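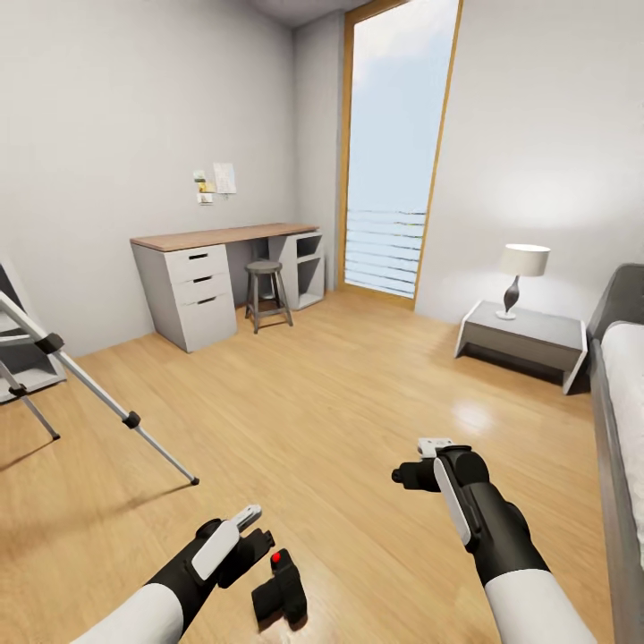 November, late evening

I promised myself I would write something down before bed, even if it was only a few lines, and now I have made tea and found the good chair, so it will probably be more than a few lines. It usually is.

I spent the day in the bedroom again. I have grown very fond of that room, which is a funny thing to say about a place you can only visit through a simulator. I like the honey-colored floor and the little round stool half under the desk, and I like the light coming in through the balcony door (I have caught myself wishing I could open it and get some air). If I ever move out of this apartment I will be looking for that exact desk with the drawers on one side and the cubbies on the other. The notes pinned up over it have never had any words on them that I could read, and I have leaned in more than once to try.

But the work! The planner is what I really wanted to write about. Since the start of the month Laria has been giving me plans for the two arms that are perfectly legal and perfectly silly. Ask it to bring the right arm down to the floor and it would first swing the elbow up and out, as if it were letting somebody squeeze past, and then come down in a long curve. No collisions, joint limits respected, every check green. It just looked like a person trying to put on a coat in a phone booth. I had blamed the smoothing step for days and rewritten a good part of it, and I am a little sore about those evenings now, because the smoothing step was innocent the whole time.

What I did this morning, and should have done much sooner, was to stop looking at the final path and make Rillby draw the collision shapes over everything. There it was. The tripod on the left side of the room had been wrapped in one big convex shape, legs and all, so as far as the planner knew there was a solid tent standing there, a great fat pyramid, and all that good open air between the legs did not exist. The left arm was being pushed away from the tent, and the right arm, bless it, was being polite to the left arm. So the silly elbow on the right was caused by a tripod on the left. I laughed out loud, alone in my kitchen, and then I went and ate a piece of toast standing up, which is how I celebrate.

Splitting the tripod into separate pieces took me until after lunch. Each leg is a capsule now and the clamp joint got a small box of its own. I was worried about the planning time, with more shapes to check against, but it hardly moved. I ran the same batch of start poses as before and 79 of them came back with a path I would not be embarrassed to show someone, and the elbow stayed down where an elbow belongs. The rest I have saved in a folder called "tomorrow," which already has too many things in it.

Then, being in a good mood, I got greedy and went over to the perception side, and the afternoon was less kind. The little black object with the red dot is still giving the pose estimator fits. The segmentation finds it easily enough, dark thing on a light wooden floor, you could hardly ask for easier. But the shape is so lumpy, all those uneven black parts stacked on each other, that the estimator keeps settling on an orientation that is flipped over, and it is very sure of itself when it does. The red dot ought to be what breaks the tie. The trouble is that I shrink the crop before it goes in, and by then the dot is a couple of pinkish pixels that could be anything. I tried keeping the crop at full size and that helped, though it also made each estimate nearly 5 times slower, and the Holleck controller does not like to be kept waiting. It holds the arms still and sulks until a fresh pose arrives. I could run the big crop only once at the start and track from there. I wrote that on a sticky note and put it on my real wall, over my real desk, and noticed the resemblance.

The shadow is the other suspect. The object has a soft one beside it, and the mask sometimes takes a bite of it, so the estimated center drifts over by a finger's width. That doesn't sound like much until you think about how short those white fingers on the grippers are. I added a small penalty for it, not very elegant, and I will look at it again with fresh eyes.

I also renamed the frames at last. For far too long I have had a "base," a "base2" and a "base_real" in the same file, and twice this week I sent the left arm a target meant for the right one. Everything has a side in its name now. It was a dull hour and I enjoyed it very much, with the radio going and the rain on the window.

Before shutting down I read another chapter of the old Stankevičius notes on grasp scoring, the photocopied ones with the coffee ring. I follow maybe half of it on a first reading. There is a nice passage on scoring the approach along with the grasp, and I want to try it with both arms, letting the nearer one bid for the object. I think the left would win it fairly from where the object is lying, and it would be a good test of whether the planner has truly forgiven the tripod.

The tea is cold and it has gotten late. I left a long batch running with the new capsules, and I am not going to get up and check on it until I have had breakfast.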